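**Elach releases Filterlow 2 motor controller firmware**

Skamalby, 2022-05-29. Elach has released version 2 of Filterlow, its firmware for small brushed and brushless motor controllers. The update replaces the fixed low-pass filter on the encoder input with one that adjusts to shaft speed. Default cutoff is 572 Hz and can be changed over the serial console.

Boards with serial numbers below 993 need the new bootloader first. Settings saved under version 1 are not carried over and must be entered again. The Noh driver board is supported on both channels; current limits are now set per channel. Source code and wiring notes will follow in June.
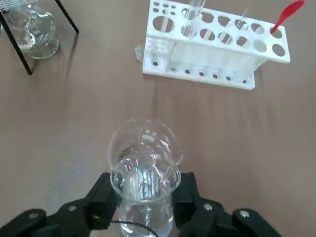
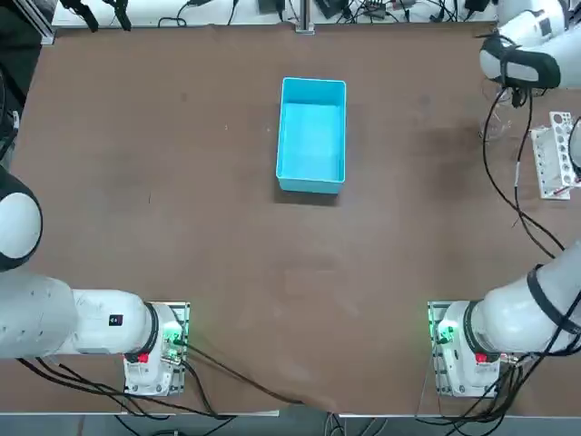
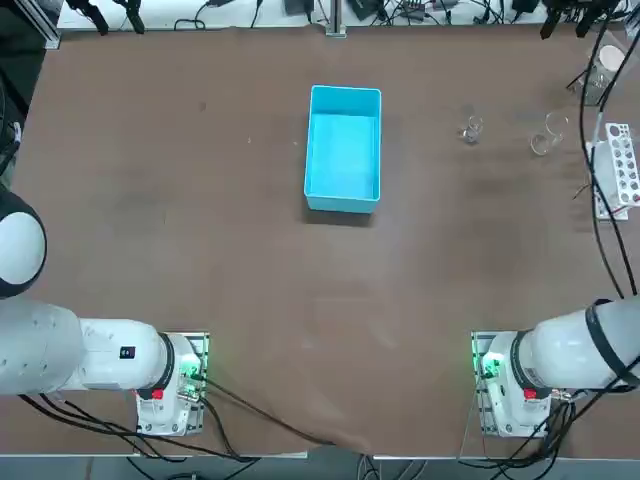

*Filterlow Firmware Maintainer, Elach*

Release files are available from the Elach download page.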